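Tips for the kitchen table during election season

In my town the council has 54 seats and six parties, and after each vote they need months to agree who governs with whom. At home this means a lot of paper and a lot of arguing. These are my habits.

Leaflets. Keep the ones printed on plain paper, they are good under muddy shoes. Glossy ones do not soak up anything — put them directly in the recycling.

Poster glue on the front door. Lay a cloth with warm water and a little vinegar on it for some minutes, then scrape with an old plastic card. Do not use a knife on painted wood.

Coffee for a meeting at home. My neighbor Waltraud Rathjen makes it in the evening before and fills it in thermos jugs. I find it tastes bitter by the morning, so I only measure the powder in advance.

Campaign shirts. Wash them inside out in cold water and do not iron over the print. Fold them flat on a table, sleeves to the back, and they will stay nice until the next election.
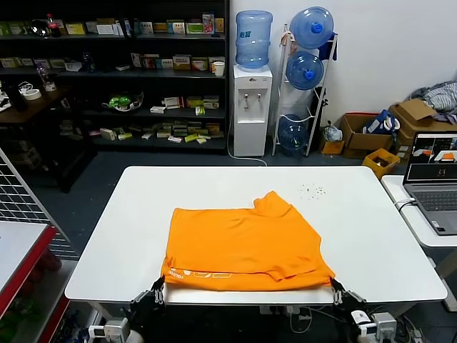 Badges leave small holes in knitted things. Rub the place gently with a fingernail from the back side, then hold it over steam and let it dry lying down.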